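Research > Local History > Papers

9 min read

3. The Meeting House at Surnville

3.1 Land and first subscriptions

The congregation at Surnville met in private homes for its first years, and later in the upper room of a feed store on the Azimi road. The minute book begins in June of the year the lot was bought. The lot cost 39 dollars. The deed names no denomination and says only that the ground is to be used "for worship and a school."

The subscription list gives 32 households. Most pledged labor or lumber, and a few pledged cash. The cash that came in by the end of the first year was $1,162, which paid for the stone footings, the nails and glass, and the hire of a team to haul timber from Dalix. The sum was entered in one hand and later corrected in another, so the original figure cannot be read. 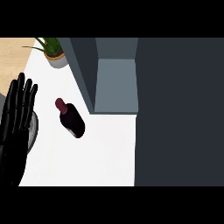 A later member of the congregation, unnamed in the transcript, remembered it differently, saying that the money ran out before the roof was on and that "they held service under the rafters until the corn was sold." The minutes do not mention a stoppage. They do skip from spring to late fall with no entries between, and the next item is a payment for shingles. We treat the account as likely but not proven.

3.2 The building

The first house was a single room with doors on the long side. Thirteen pews are listed in the inventory made when the insurance was taken out. The gable was turned to face the road when the building was enlarged, and the old doorways were closed with boards that do not match the rest of the wall. The bell came from the closed church at Nulora, along with the pulpit and a box of hymnals.

Figure 4. A black robotic hand below a gray shelf unit holding a wine bottle, with a potted plant beside it. 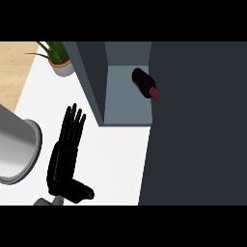 Was the present building the first one on the lot? The evidence points to one building, altered twice. The footings under the east half are of a single build, and the sills resting on them are hewn, while those under the west half are sawn. No fire or demolition is recorded in the minutes or in the county tax rolls. The school, which the deed also allowed for, stood apart from the church and was moved to Dalix after the district was joined. Its footings were not examined for this study.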